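Getting the Winter Things Out: a gallery from the back bedroom 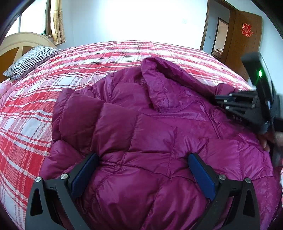 The purple quilted down jacket, spread out on the bed for its turn.

Posted 2018-11-03

Every autumn I promise myself that I'll bring the winter clothes out in good time, on some mild afternoon in September with the windows open and a pot of tea on the go, and every autumn I end up doing it in a rush once the first properly raw wind has come over from Hinley and caught me at the bus stop in a cardigan. This year was no different! But it has been done now, and I had several kind messages after last year's page about the summer linens, so I thought I would put up another of the same sort. There is only the one picture in the gallery so far. I'll add more as I work my way down the cupboard, so do look in again if you like this kind of thing (I know some of you do, because you write and tell me about your airing cupboards, and I love those letters).

For anyone new here, we live in Horkthorpe, in a tall thin house where nothing is ever kept on the floor where you want it. The winter things spend the warm months in the cupboard on the top landing and have to be carried down to the back bedroom, where the bed is the only flat surface large enough to lay a coat out properly. I have tried the kitchen table and I have tried the ironing board, and both of them leave you with sleeves hanging over the side and picking up crumbs or worse.

A few lines about the jacket

I do like the colour. It's a shiny, thin sort of fabric on the outside, and when the light catches the creases the purple goes quite pink, which makes it very cheerful to have about the house in November. I had forgotten that over the summer. You put a thing away and remember it as plain purple, and then out it comes looking like a boiled sweet.

The part by the neck always takes the longest. If it gets folded over it wants to stay folded, in a sort of stiff little hill, and you have to coax it flat a bit at a time. I don't pull at it. I lift it, give it a small shake and lay it down again, and then I go and do something else for a while and come back.

You'll see how the fabric wrinkles all along the stitching. I used to worry about that and think I had ruined it, but quilted things do pucker at the seams, and I've stopped fussing. What I do look for is a flat panel, one where the filling has all slid down to one end and left a thin place. I go along each section with my fingertips, feeling for the lumps, and tease them apart through the cloth. It's rather a soothing job if you have the wireless on.

How I go about the rest of it

People have asked for the order I do things in, so I've written it down as well as I can, though I confess I don't always stick to it.

Everything comes out of its bag first and gets a good shake over the banisters. Then I lay one garment at a time on the bed, do up the zip, turn out the pockets and have a look at the cuffs and the hem, which are where the wear shows. I found 3 paper hankies, a bus ticket and a conker in the pockets this year, and the conker has gone on the windowsill with its cousins.

Anything that smells of cupboard hangs on the back of the door overnight with the window open a crack. I don't wash down more often than I have to. When I do, it goes in by itself on a gentle setting with a small amount of the soap made for it, and then it has a very long, slow dry with plenty of shaking in between. The last time I washed a big padded coat it took up to five days before I was happy that the middle was dry, and it was hung over the bath the whole while, so everybody had to be patient about baths.

After that, small repairs. I keep a tin with thread in it for this, and I try to match the colour by daylight at the window, having once mended a navy hem in black under the lamp and regretted it every day until spring. Purple is a devil to match. The haberdashery counter at Segura in Hinley had nine different purples when I last went, and I brought home two of them because I couldn't decide on the doorstep, and neither is quite the one I wanted.

On putting things away (for next year)

I know it seems daft to talk about putting away when we've only just got everything out, but several of you asked about the bags. I had some of those squashing ones that you draw the air out of, and they are marvellous for spare pillows, but I no longer use them for down. The coats came out as flat as a slice of ham and took ages to come round. Now I use big old cotton pillowcases, with the coat folded loosely inside and the top pinned over, and I write what's in it on a luggage label. The labels came in a box of 500 from a stationer's that was closing down, so I shall be labelling things until I'm very old indeed.

I also put in a little sachet of dried lavender from the pots by the back step. My mother used cedar balls and swore by them, and they do smell lovely, but they roll out on to the stairs.

Still to come on this page

The tweed coat, which needs a new lining and has needed one since before we moved. The basket of odd gloves. The long scarf with the dropped stitch in it, if I can find where I've put the crochet hook. And there's the eiderdown from the spare room, which has to be done on a dry day, as it goes over the line in the yard and needs two people to get it there.

A note about the Anelent Wardrobe Swap, as I was asked: yes, I will be taking a bag along this winter, mostly jumpers that have shrunk (or that I have outgrown, whichever you prefer). The purple jacket won't be in it. If you have a good way of getting a collar to lie flat again, please write in by the usual address at the bottom of the home page. I read all of them, even if it takes me a week or two to answer.

Back to the household galleries
Summer linens
The button jar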